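Craft & Hobby Rooms > Benches and Storage > Wire Baskets

Sylvain Texier
My bench has a white marbled top and I keep piling stuff on it. I've hung a little wire mesh basket on the back rail and a two-tier one on the left, but the grey padded cases still hog the lot! 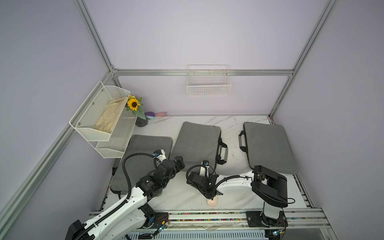 Would you stand them on end, or build a shelf underneath?

Jayawardena
Stand them up, handles out. I did mine with a $60 file rack and got heaps of bench back.

nastton912
shelf

Tagged: bench storage, small spaces
201 views · 2 comments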